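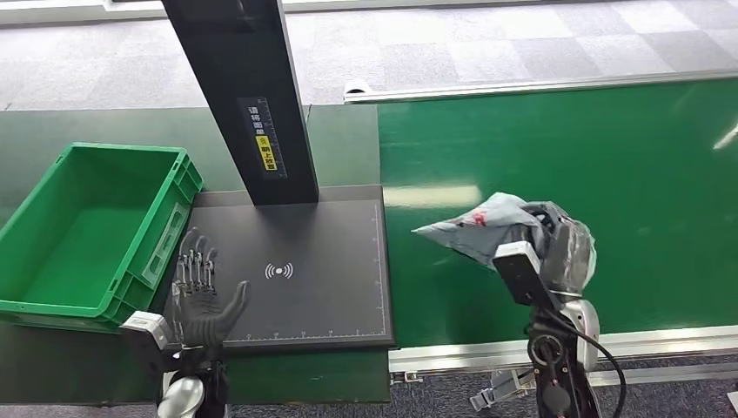 Tasov opened its handling lab at Hasby to customers and trade press in May, running a two-armed robot at a parcel induction station through the morning and taking questions in the afternoon. The station is intended for goods that arrive in soft packaging, which the company says accounts for most of the manual work left on its customers' sorting lines.

The layout combines a green belt conveyor, a scanning platform with a column, and a plastic crate. The robot takes an item from the conveyor, presents it at the platform, and places it in the crate. The left hand has five fingers. The software that assigns work between them, sold under the name Vumuneck, decides for each item which hand picks and whether the other is needed for support.

Khalil Bitar, who leads applications work at Tasov, told visitors that bags are harder than cartons for two reasons. A bag has no fixed shape, so a grasp planned from a camera view may no longer be valid once the fingers close. The printed code can also end up inside a fold. Vumuneck handles the second case by turning the item and trying the read again, up to a limit set by the operator. Items that exceed the limit are set aside for manual entry.

According to figures handed out at the session, the training set for soft items holds 3940 recorded picks across 113 package types. Bitar said the number of types matters more than the number of picks, and that the company would keep adding new packaging before collecting more of the same.

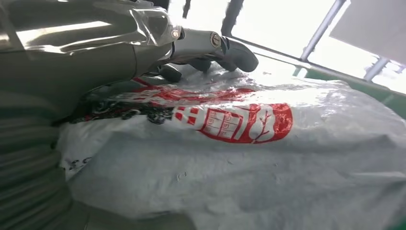
Woven sacks are handled under separate settings. The material slides under a fingertip grasp, and the contents shift when the sack is lifted, which moves the center of mass away from where the planner placed it. Tasov's current method is to press down lightly on the top of the sack first, estimate how far it gives, and then choose a grip width. Han-gyeol Yook, a controls engineer on the project, said the press adds time to each cycle but has cut the number of repeat grasps. She did not give a figure for the reduction.

Asked about lighting, Yook said daylight remains a problem for the wrist cameras, and exposure is now adjusted separately for each camera. Glossy packaging and the belt itself can both produce reflections that the segmentation step reads as edges.

Akl, a distributor of spare parts, has agreed to take the first station outside the lab. It will run beside an existing manual line for 19 weeks, with the same item mix going to both. The two companies will compare read rates, set-aside items, and stoppages. Akl staff will be trained to clear faults without calling Tasov.

The lab can take groups of up to seven people for further demonstrations. Visitors may bring their own packaging for testing, provided it is sent in advance with a note of the contents and weight. Requests should go to the applications desk at Hasby.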